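## 3.2 Collecting the demonstrations

We compared two ways of showing the task. In the first, the operator drives the arm from a distance with a hand controller and watches the workspace directly. In the second, the operator carries a handheld gripper and does the task by hand, with no arm present. Both produce the same record for training: a stream of camera images, the path of the gripper through space, and the opening width of the jaws at each step.

The task was the same in both conditions. The operator picks up a soft pouch from a tray, turns it so that the seam faces away, and sets it in a slot. We chose it because the pouch changes shape when gripped, and earlier work on the Waaka data had shown that replayed motions fail on such objects more often than on rigid ones.

Each operator gave 80 demonstrations by each method, split into sessions with a break between them. Half of the operators began with remote control and half with the handheld tool. Before the first session they read a one-page instruction sheet and were allowed 3 practice attempts, which were not kept. We did not correct their grip or their speed. If a pouch was dropped, the attempt was marked as failed but stayed in the record – these cases are used in Section 4.3.

Remote control was slower for every operator. Most of the extra time went on the approach to the tray, where people stopped, moved a little, and stopped again. Jayanthi Varma, who labelled the recordings, marked these pauses separately so that they could be removed before training. The handheld recordings had few pauses but more variation in wrist angle, and some operators turned the tool further than the arm can follow. We checked each path against the joint limits of the Drodora arm and dropped those it could not reproduce.

The handheld tool carries its own camera, fixed to the body and pointing out over the gripper body (Figure 2).

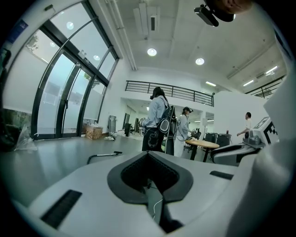
**Figure 2.** View from the camera on the handheld gripper in a shared open-plan space, with the gripper body in the foreground.

Recordings made by hand can be gathered in many rooms without moving the arm, and we expected this to help when the trained policy was tested in a place it had not seen. To keep the comparison fair, the main results use only sessions held in the Plosov laboratory. Sessions from other rooms are treated as a separate set and appear only in Section 5.

Images and gripper positions were matched by time stamp. Where the two clocks drifted apart by more than 2 frames, the recording was set aside and the operator repeated it on the same day. Aurora Pacheco wrote the matching code and checked a sample of the output by eye. She found one fault, in which the jaw width lagged behind the images after a restart, and the affected recordings were processed again before any policy was trained.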